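Cornley Keyboard Club, September meeting, Thursday 7 p.m., back room of the Cornley library

Great turnout again, and the good tables by the window for once. The chair opened the meeting at 7:05. Minutes of the last meeting were approved with one correction: the switch tester that went missing was the big one, and it has been found (in the box of cables, where we had all looked).

**1. Money**

Dues are in from everybody except two members, who promised to bring cash next time. We voted to spend part of the balance on a decent keycap puller set and a fresh tub of switch lube, because the old tub is mostly scrapings now.

**2. Typing table at the Fall Fair**

We have a table! The fair confirmed it this week, next to the quilters, and we are delighted with the spot. Things we agreed on:

- Boards on the table should be ready to type on, with no half-finished builds. Those can go in the display case.
- One loud board only. Last year the clicky ones all ended up at the same end and the face painting people asked us to move.
- A typing contest for kids and one for adults, same text for both.
- The loose-key bin comes too. Last time it held 2,000 caps by the label on the lid, and kids dug through it all afternoon, so bring scoops.

There was a long and very happy argument about the contest text. Limericks won over the pancake recipe. The recipe will be kept for the tie-break.

**3. Build reports**

*Project Busia.* The wooden case is sanded and the first coat of oil is on. It went around the room and got a lot of stroking. The builder wants opinions on feet: rubber or cork? The room leaned toward cork.

*Project Moges.* Still waiting on stabilizers. The space bar rattles like a drawer of spoons with the ones in there now. Somebody offered a spare pair from home and will bring them next month.

*Project Prudance.* Finished, and what a lovely thing it is! This is the compact one in the pale mint case that we have been hearing about since spring. Letters and numbers are in a warm cream, close to peach, with gray legends, and the modifiers are a soft sage green. The function row got the most discussion. F1 to F4 are cream and then it switches to green at F5, which a few of us wanted to copy on the spot. Esc is green too, off by itself in the corner, just as it should be. The builder had worried that the green caps would fight with the case, and the room said no, loudly.
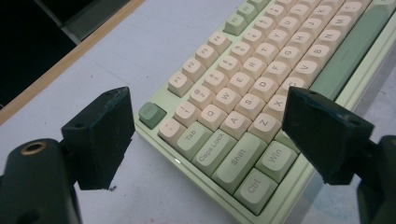
*Prudance: mint case, cream and sage caps.*

Everyone who wanted a turn typed on it. Notes passed to the builder: beautiful sound, Caps Lock a touch stiff, please never change the colors. Prudance goes front and center on the fair table, agreed by show of hands.

**4. Beginner night**

We will run it again, two tables this time, one for cleaning and one for swapping caps. Bring your grubbiest keyboard. Brushes and cotton swabs are provided, but bring your own towel. Please take a photo of your layout before pulling any caps!

**5. Other business**

- The soldering iron with the blue handle needs a new tip. Approved.
- Request for a group order of cream caps after item 3. Sign-up sheet is on the door.
- Cookies were excellent. The lemon ones should come back.

Meeting closed at 8:40, though most of us stayed on to type limericks. Next meeting same room, same time. Bring contest texts and cork samples.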